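Ersatzteile gehören in Halterungen, Schubladen sind der falsche Ort

Wer Bürorechner instand setzt, redet gern über Diagnose und ungern über Ablage. Dabei entsteht ein guter Teil der Folgefehler zwischen Regal und Gehäuse: ein Speichermodul, das unter einem Netzteil lag, ein Prozessor mit Fingerabdruck auf den Kontakten, eine Festplatte, deren Herkunft sich nicht mehr klären lässt. Im Juli haben wir bei Gurnik die Eingangsliste der Altgeräte ausgewertet. Von 561 Einzelteilen waren 168 ohne erneute Prüfung nicht einsetzbar, die meisten davon optisch einwandfrei. Es fehlte lediglich die Gewissheit, wie sie gelagert worden waren.

Ich halte deshalb die senkrechte Steckplatte für die bessere Lösung. Jedes Bauteil bekommt einen festen Platz, der seiner Form entspricht. Speichermodule werden oben und unten gefasst, die Flächen bleiben frei. Beim Prozessor genügt ein Rahmen mit erhöhten Ecken.
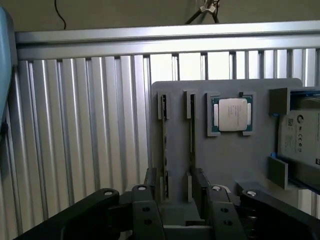 Steckplatte mit zwei Speichermodulen, Prozessor und 2,5-Zoll-Festplatte.

Gegen die Platte wird der Platzbedarf angeführt. Das Argument stimmt, trägt aber nicht weit. Eine Schublade fasst mehr Teile, doch jeder Zugriff bewegt die übrigen mit. Schwerer wiegt der Einwand, dass Halterungen auf bestimmte Bauformen festgelegt sind. Unser System Cistden kennt 30 Einsätze, und für ältere Laufwerke passt keiner davon. Solche Teile bleiben in der antistatischen Tüte, beschriftet und einzeln.

Die offene Platte ersetzt zudem keine Erdung. Sie ist eine Bereitstellung für den laufenden Auftrag und kein Lager. Was länger als zwei Tage hängt, wird bei uns zurückgebucht. 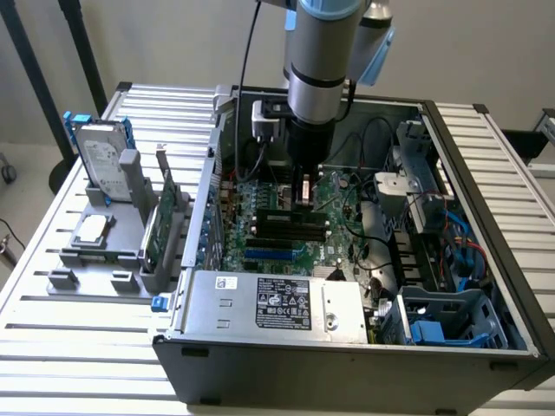
Fachgruppe Hardware-Instandhaltung, Standort Mirkness

Für das Gehäuse gilt Entsprechendes. Ein Tower gehört zur Arbeit an der Hauptplatine auf die Seite gelegt, mit abgenommener Seitenwand. Die Steckplätze sind dann von oben zugänglich, und der Druck auf das Speichermodul geht senkrecht in die Platine. Im stehenden Gehäuse wird dagegen fast immer verkantet. SATA-Leitungen sollten vor dem Einsetzen so liegen, dass keine über die Speicherbänke führt.

Die Arbeitsanweisung Foley schreibt derzeit nur die Reihenfolge der Handgriffe vor. Lage des Gehäuses und Ablage der Teile überlässt sie der Gewohnheit. Das sollte geändert werden, und zwar vor der nächsten größeren Lieferung. Der Aufwand liegt bei rund 30 Minuten je Arbeitsplatz, die Einsätze sind vorhanden.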